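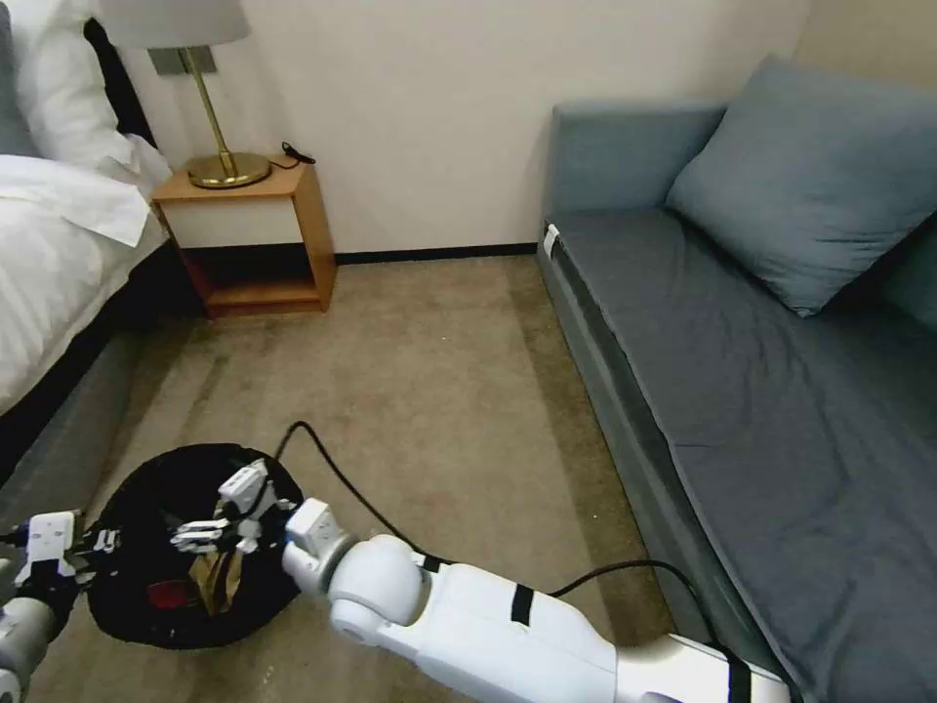
Both hands over the black bag, bedroom setup, afternoon session.

So I've been promising a post about the teleop work for ages and kept putting it off, mostly because by the time I get home I don't want to look at another pair of robot hands, including my own (you start to think of them as your own, it's a bit weird). But a couple of you asked what I do all day now, so okay, let's go!

The short version is that I drive a robot with two arms and it learns from the way I drive it. I wear the headset, I hold the controllers, I see what the head camera sees, and when I move my hand the robot's hand moves. Every run gets saved. Marlies Ruchti, who runs our little team at Worlow, wants 400 good ones for each task before she'll even think about training on them, and "good" is her word, and she is picky about it.

The task I've been on since May is the bag. A soft round black thing on the carpet between the bed and the sofa, with a few bits in it, and the arms have to deal with it from both sides. I was so cocky going in. I'd done the nightstand tasks and the pillow tasks and thought, it's a bag on the floor, how bad can it be? Well. Fabric is awful. A cup stays the shape of a cup. Push on one side of a bag and the other side wanders off somewhere, and then whatever you were aiming for is under a fold and you're poking at black cloth with black-jointed fingers and trying to work out which bit is which.

The thing that finally helped was parking the left hand. My instinct was to do everything with the right, because I'm right-handed, and let the left one hang there looking useless. Sarla Dubey watched me mess up a string of runs and told me to bring the left over the near rim first and leave it there, like you'd steady a mixing bowl. Then the right comes across and goes down to the stuff inside. My first session doing it her way I got 21 keepers. The session before that I got 3. I bought her a very large coffee.

I also had to learn to stop fidgeting. When you miss a grab in real life you just sort of scrabble around until you get it, and you don't even notice you did it. The robot copies the scrabbling! We had an early batch where I'd done this little double tap before closing the fingers, purely a nervous habit, and after training the arm did the double tap too, every single time, very seriously. Marlies showed me the clip and I wanted to crawl under the desk. Those runs all got thrown out, 62 of them.

Colors matter more than I expected too, at least for me as the driver. Inside the bag it's dark, and a red thing or a tan thing shows up nicely in the headset, so I can line up without leaning in and squinting. We tried navy socks once. Never again, or at least not until I've had a vacation.

People ask if it feels like a video game. Kind of, for the first ten minutes. After that it's closer to teaching somebody to fold laundry over the phone, except you're also the one folding. You can't feel anything through the controllers, so you're judging how hard you're pressing by watching how much the cloth dips. My shoulders get sore in a way I've never had from typing. Reaching down to floor level is the worst of it, and I've started stretching before sessions like I'm going for a run.

Next up is the same job with the bag somewhere else on the carpet, then at different angles, and then Sarla wants to swap in other things to find. I lobbied for something stiff, like a shoebox, please, anything with corners. She said maybe, and I know her maybes.

If you do this kind of work and have a trick for judging depth in the headset, leave it in the comments. I'm still landing a finger's width short on roughly every fifth reach and it's driving me nuts.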